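**1/** A thread on date codes and lot codes, and how I read them after four years of stocktakes at the Drirkinbridge food bank warehouse. Food and household goods both. Long one.

**2/** First, terms. A lot code identifies a production run. A date code tells you when something was made, or when the maker wants it sold or used by. They are often printed on the same line in the same dot-matrix type, and people mix them up constantly. The lot code is for recalls. The date is for rotation. You need to record both.

**3/** Open dating is a calendar date a shopper can read. Closed dating is a packing code meant for the manufacturer. Canned goods often carry closed dates, sometimes along with an open one. If you have a string like 1684 and no key, you don't have a date. Write it in the lot column and move on.

**4/** The most common closed format I see is Julian style: one digit for the year, three for the day of the year. 4027 would be the 27th day of a year ending in 4. The catch is the single digit, which repeats every decade. For stock from a known delivery this doesn't matter. For the can at the back of a donated pantry box it matters a lot.

**5/** Some makers put the year last. Some use a letter for the month, A through L, and some skip I so it won't be read as a 1, so the letters run to M. Don't assume a scheme carries over from one brand to another, or even between two plants of the same brand.

**6/** 1684 is a good test string. Read year-first it's day 684, so it isn't Julian that way. Read year-last it's day 168 of a year ending in 4, mid-June. Read as two-digit fields it's nothing useful. Teodor Skjelbred had this one on a pallet at Lenenon and three people on shift gave three answers. It was a line number.

**7/** Day/month order. On imported goods 04/02 can be April 2 or February 4. Look for a second date on the pack, or for another unit in the case with a day above 12. If one of them says 27/04 you have the order for the whole case.

**8/** Year-month-day is the usual order on goods from China and Japan, and Korean packs mostly follow it too. Also note whether the date is production or expiry. Chinese packs frequently give the production date plus a shelf life in months, printed in different places. 生产日期 is production date. 保质期 is shelf life. Learn those two by shape if nothing else.

**9/** Where to look, in the order I look:

- Shoulder and neck of the bottle
- Bottom
- Back label, lower edge
- Crimp or seam on tubes and pouches
- Cap, last, as caps get swapped

**10/** On plastic bottles the code can be inkjet straight on the body, laser etched, or on a stick-on label added by an importer. Etched codes on colored plastic have very little contrast. Hold a flashlight nearly flat to the surface and the characters will show up. Straight-on light washes them out on anything glossy.

Orange bottle, with a white label in red and blue Chinese characters and finer brownish-orange print next to it:
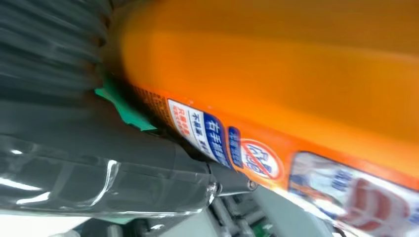
**11/** Importer stickers. They're supposed to add information in the local language. Sometimes they get stuck right over the original date. Lift a corner before you log it. If the sticker date and the pack date disagree, log the pack date, note the conflict, and put the unit on the hold shelf.

**12/** Inkjet on plastic rubs off. If part of a code is gone, write the characters you can read and a question mark for each one you can't. L2?84 is a usable entry. "L2something" isn't. Yogesh Nautiyal rebuilt most of a damaged case this way, matching partial codes across units until every position was filled.

**13/** Characters that get misread most in our log: 8 and B, 0 and O, 5 and S, 1 and I. Kamlesh Bhardwaj checked our entries against the cases last April and most of the errors were 8 and B. We now write B with a bar over it on paper sheets. Spreadsheet entries get typed twice by two people.

**14/** "Best by" is about quality. "Use by" is stricter, though in the US wording on most foods isn't federally standardized. Infant formula is the exception and the date there is a hard stop. We don't pass on formula past date under any condition. Same rule for over-the-counter medicine.

**15/** Household cleaners often have no expiry at all, only a production code. Bleach loses strength in storage, so we treat it as dated even when the maker doesn't. Our own limit is 4 months from receipt. That's a house rule, so please don't quote it as anything else.

**16/** Cosmetics and shampoo: look for the open-jar symbol with a number and an M. 12M means twelve months after opening. It tells you nothing about an unopened unit. This gets logged as an expiry roughly every stocktake.

**17/** The sheet itself. Columns in use at both Drirkinbridge and Lenenon: item, size, date as printed, date as read, lot, location, initials. Keep "as printed" and "as read" separate. If the reading is wrong you can fix it from your desk without pulling the case again.

**18/** Question by DM from Jitendra Awasthi: do we use a decoder website? Sometimes, as a hint. They're put together by hobbyists and go stale when a plant changes printers. Maker's customer line is better. Have the full code, the size and the barcode in front of you when you call.

**19/** Shelf labels: we use Wument 2-inch stock, black on white, with the month written out. APR, not 04. That one change ended the day/month arguments on our side of the building.

**20/** Next count is Sunday, starting with aisle 2. Devendra Katiyar has the updated sheet if you're on shift and yours still has a single date column. Corrections to any of the formats above are welcome in the replies, with a pack to point to if possible.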